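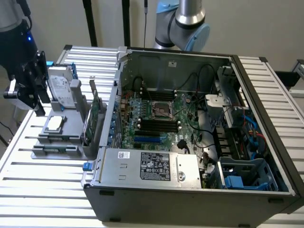 Trumorell Parts Trays - Frequently Asked Questions

What is the tray for?

It holds the loose parts of a desktop computer while you build or rebuild one. The processor, the hard drive and an expansion card each get a place of their own, so they aren't sliding around the bench or sitting on top of the case.

Which parts fit?

The standard tray takes a 3.5-inch hard drive upright in the rear pocket, a desktop processor in the shallow square recess at the front, and a card standing on edge in the narrow slot. The long slots along the front edge are spare. Most people use them for memory sticks.

Will a drive fit with its rails still on?

Yes, if they are the slim plastic clip-on kind. Metal caddies are too wide for the pocket and need to come off first. We don't sell a wider version.

Does it take a full-size graphics card?

No. The card slot suits network cards, sound cards and other small boards. A large graphics card is top-heavy and will tip the tray. Leave it in its bag until you're ready to fit it.

Which way up does the processor go?

Metal heat spreader facing up, same as it sits in the socket. Hold it by the edges. If yours has pins underneath instead of flat contacts, tell us when you order and we'll send the tray with the deeper recess.

Should the computer case be upright or on its side?

On its side, with the side panel off and the motherboard facing you. You can see the socket and the memory slots properly, and cards go straight down. Put the tray beside the case, on the same side as your working hand.

What order should I refit things in?

Processor first, then memory, then cards, then the drive. Once the drive is in its cage the data cables tend to get in the way of the lower part of the board, so it is easier to leave it until last. Move any power leads that are looped over the board before you open the socket lever. Don't rest them on the socket.

If you're fitting a cooler, do that straight after the processor and check the paste maker's instructions for how much to use.

What colour does it come in?

Grey. We did a run in white for a while but it marked too easily.

Is it anti-static?

No. The standard tray is ordinary printed plastic and should be treated that way. Wear a wrist strap, clip it to bare metal on the chassis, and unplug the power lead from the wall. If you want a dissipative tray, the Ernska model is printed in a different material and costs more.

The slots feel tight. Is that normal?

A new tray can be a little snug. Run a fingernail along the slot to clear any stray plastic - don't use a file, you'll take off too much. If a card still won't drop in under its own weight, send the tray back and we'll replace it.

Can I fix it to my bench?

There are 2 screw holes in the base. On a slotted aluminium table, use T-nuts to match your slots. We don't include them, as every bench seems to be different. On a timber bench, short wood screws are fine. Rubber feet are in the packet if you'd sooner not screw it down.

How do I clean it?

Lukewarm water and a drop of dish soap. Let it dry fully before you put parts in it. Keep it out of the dishwasher and off the dashboard of your car, as it will warp in either.

Do you give a discount for schools or repair shops?

Yes, for orders of 10 trays or more. Email Kazue Sugawara through the contact page for a quote.

What is your returns policy?

You have 30 days from delivery. Trays that have been drilled or cut can't be returned unless they were faulty to begin with.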